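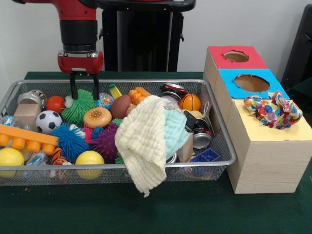

The mixed basket at Brondider's July open day, spiky ball and all.

Brondider says it has 4000 toys on its shelves and that any family in Tuvine can borrow them for a small yearly fee. I went to the open day with two questions: who cleans all this, and does anyone borrow it? I came home with half an answer to each.

The building is the old Fasmont shoe store on the corner, and it still has the shoe store's lighting, very bright and slightly green. You come in past a rack of leaflets and a sign-up table, and you are asked to sign up before you have seen a single toy. I said I would look first. This was taken well enough.

Veronica Dobre runs the place and led the eleven o'clock tour. She talks fast and likes the word "circular." The idea is that toys come in as donations, get sorted by age and type, and go out again for three weeks at a time. The puzzle shelves bear this out. Every box has a card listing the pieces, and the one I opened was complete. The wooden trains were in good order too, and the dress-up rail was better than I had expected.

Then there is the mixed basket. It is a big wire mesh thing on a table with a dark green cloth, and it is packed. A soccer ball, yellow balls, a little tiger-striped one, an orange building block with studs, a brown cardboard cube, cans, cloths, a clear plastic container with a round lid. I asked what age group it was for. Dobre said it was for "open play," and that children like to dig. I'm sure they do. My own would have gone straight for the green spiky ball and left the rest on the floor. But I don't see how you lend out a basket like that, or how you would know what was missing when it came back. Two orange blocks on their own build next to nothing. There was a piece of crumpled clear plastic in there as well, and I would not hand that to a toddler.

On cleaning, I got a general reply. Hard toys are wiped down when they return and soft ones are washed "as needed." I asked who decides when it is needed and was told the team does. There is a sink in the back room, and a shelf of spray bottles. There is no chart on the wall, and if there is a written routine it was not offered.

The borrowing numbers were a little firmer. Ka-ming Kwan keeps the membership list and gave me the figure without looking it up: 157 families. I asked how many had borrowed something in the past month. He said he would have to check, took my email address, and I have not heard back.

Lunch was from the Tang noodle stand outside and was the best part of the day.

Would I join? For the puzzles, maybe, if the hours were better. They close at four, when most of the parents I know are still at work. I took a leaflet and left the form blank. The next open day is in the fall, same address, and parking is behind the bank.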